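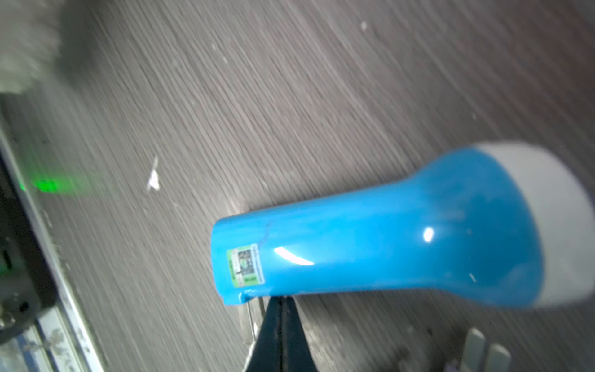
A blue plastic piece with a small QR sticker near its narrow end, on a gray wood-grain surface.

Fotulow's lending shelf passes 1,000 loans

The household lending shelf in Fotulow has now made 1,081 loans, and February was its busiest month yet! Neighbors borrowed 72 items in those few weeks, everything from cake pans to camping gear, and the waiting list for the carpet cleaner is still growing.

Much of the credit goes to the new stickers. Every item on the shelf now carries a QR code, so borrowing takes one quick scan at the desk – no more flipping through the old green binder to find out who has the good ladder.

"People come in for one thing and go home with three," said Assunta Donati, who started the shelf with 16 items from her own garage. "A man borrowed a pasta roller last month and brought us back a plate of ravioli. I'd call that a pretty great return."

The stickers were printed by Srisuk, the copy shop on Gado Street, which also let the group use its back table for two long evenings of peeling and sticking. Small things were the hardest to label, Donati said, especially anything round.

Next up is a spring repair night, when anyone can bring in a lamp, toaster or toy that has quit working. Spare parts are welcome too, as long as they're clean. Items can be borrowed for up to 2 weeks, and the desk is open from 4 p.m. to 7 p.m. in the old Flarer building, side entrance.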